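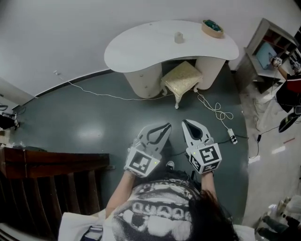 # Handgreifer mit Marker-Würfel: Tracking springt beim Aufräumen

**Tâm Đào**

Hallo zusammen! Wir sind eine Schul-AG und nehmen gerade Vorführungen mit zwei Handgreifern auf. Aufgabe: Kleinkram auf einem weißen Tisch sortieren, pro Durchgang eine Person. Es macht riesigen Spaß, und 210 Aufnahmen haben wir schon! Nur springt die Pose des linken Greifers in 27 davon plötzlich weg, meistens wenn beide Hände nah zusammenkommen. Auswertung läuft über unser eigenes Skript (Projektname Grukurov, bitte nicht fragen). Kalibriert haben wir frisch. Woran kann das liegen?

**Đức Lück**

Licht. War bei uns auch so, Deckenlampe aus und gut.

**Oanh Đàm**

Oh, das kenne ich, und es ist wirklich lösbar! Licht kann mitspielen, gerade wenn sich die Lampen im Boden oder auf der Tischplatte spiegeln, aber dass es bei nahen Händen passiert, klingt für mich nach Verdeckung oder doppelten IDs. Ich würde so vorgehen:

1. Alle Marker-IDs im Raum aufschreiben. Bei uns in Ratley hatte der Nachbartisch dieselben Codes ausgedruckt, und das Skript hat fröhlich zwischen zwei Würfeln hin- und hergewechselt (einen ganzen Nachmittag gesucht!).
2. Prüfen, ob immer mindestens eine Würfelseite zur Kopfkamera zeigt. Ein Blick in die Greiferkamera hilft: Kommt eine Hand dem Würfel so nahe, dass sie ihn für die Kopfkamera verdecken könnte, die Stelle im Video merken und mit den Sprüngen vergleichen. 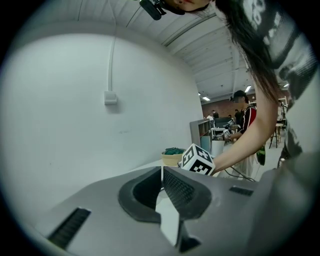
3. Belichtungszeit der Kopfkamera fest einstellen, keine Automatik. Schnelle Bewegungen verschmieren die Codes sonst.
4. Ausreißer im Skript verwerfen: Wir lassen Lücken bis 7 Bilder interpolieren, alles darüber fliegt raus.

Die übrigen Aufnahmen würde ich auf jeden Fall behalten. Viel Erfolg, und zeigt unbedingt mal eure Kurven!

**Tâm Đào**

Doppelte IDs, tatsächlich! Kha hatte beide Würfel aus derselben Datei gedruckt. Neue Codes kleben, heute Abend testen wir weiter. Tausend Dank!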